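Broltell Home Forums > Closets, Drawers & Laundry > Folding sweaters on the bed: how do you stop before bedtime?

maritd
Every February I decide that my sweaters are going to live like adults. I take everything out of the closet, put it on the bed and start folding with great seriousness. By 8 in the evening I have a handsome stack, a second stack that has given up, and no bed. Then the whole lot moves to the chair, and we all know about the chair.

I have one dresser (a Barano, three drawers, the bottom one sticks) and one closet shelf that is too high for me. Do you fold and put away as you go, or fold everything first and then carry it over? And what on earth do you do with hoods?

Marit Dahlgren, upstairs in a cold house

pilling_station
Put away as you go. One sweater, one trip. It's boring and you'll get your steps in.

quintana_a
I disagree with the above, with affection. If you put away as you go, you fill the top drawer with whatever came to hand first, and then your good cardigan ends up in the sticky one. Fold everything, look at it, then decide. The bed is the only table in my house big enough for this, and mine has a quilted spread that's firm enough to fold on. A fluffy duvet is hopeless, everything sinks.

My method, such as it is: thick knits get stacked with the folded edges all pointing the same way, toward the middle of the bed, so I can pick up the whole pile without it coming apart in my arms. Dark one on the bottom, gray ribbed one on top, because the ribbed one folds up fat and anything you set on it slides off.

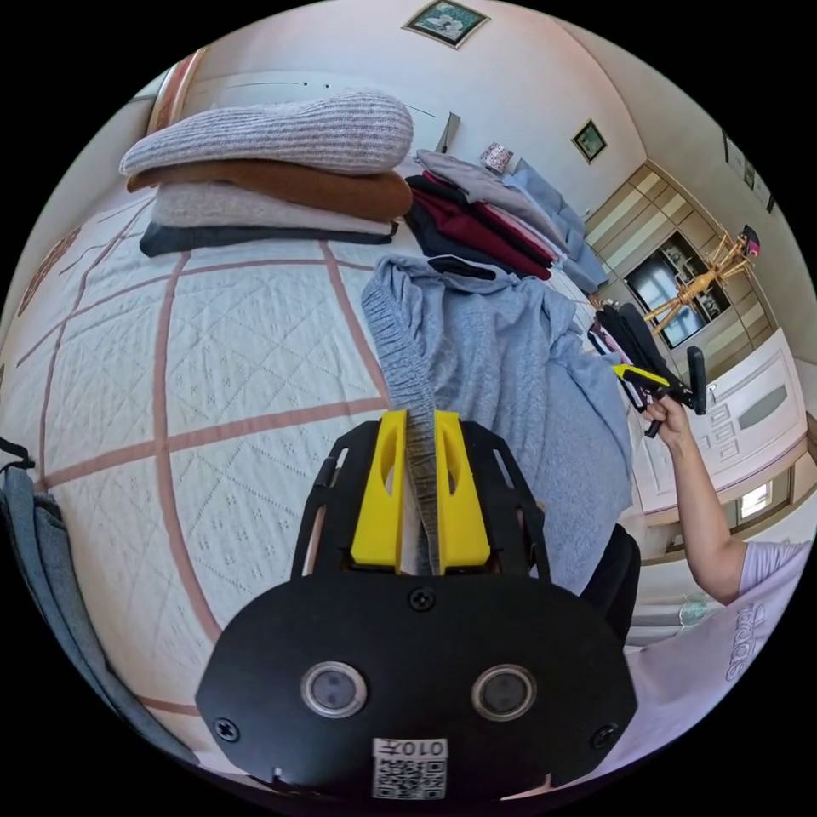

The thin stuff goes in its own heap up by the headboard and I don't look at it until the heavy ones are done. I'm aware that it isn't folded so much as resting. It gets its turn, usually on Monday.

Araceli

drawerdenier
"Resting" is very good. I have had a pile resting since the last time we painted.

maritd
Araceli, that is a much better second pile than mine. Mine has socks in it. But you've skipped the hoods, and I noticed.

quintana_a
I was hoping you wouldn't. For a hooded one I lay it flat, pull the sleeves straight by the cuffs, fold them across the back, and then tuck the hood down into the body before I fold it in half. You get a lump. I put the lump at the back of the drawer where it can think about itself.

pilling_station
Please don't pull knitwear by the cuffs. Ribbing stretches, and then you have a sleeve like a trumpet. Hold it above the cuff.

quintana_a
I pinch, I don't haul. My oldest sweater has been pinched for longer than I've been married and the cuffs are fine.

pilling_station
I'm only saying what happened to my green one.

tallshelf600
Hang the hooded ones. There, I said it. A wide hanger, hood over the top, done in five seconds.

pilling_station
And then the shoulders grow little horns. No.

tallshelf600
Fold it in half lengthwise and drape it over the bar of the hanger, sleeves too. No horns. I bought a set of Dretoda hangers for it and they're fine, a bit ugly, they squeak.

drawerdenier
Does anyone here stand them up in the drawer, like files? My sister does. It looks wonderful until you take one out, and then the others lie down like tired cows.

maritd
I tried that for a week. Cows is right.

Update, for those who care: I did it Araceli's way last night. Heavy ones first, edges lined up, thin ones banished to the pillow end. All the thick knits are in the Barano, including the sticky drawer, which now has the things I only wear to shovel. Hoods are on hangers, sorry Araceli. I slept in the bed, under the covers, like a person with a system.

The socks are on the chair.

quintana_a
Traitor. Which drawer did the cardigan get?

maritd
Top, left side. I'm not an animal.

pilling_station
Did you rub some candle wax on the runners of the bottom one? It helps with sticking. Plain white candle, not scented, unless you want your snow clothes to smell of vanilla.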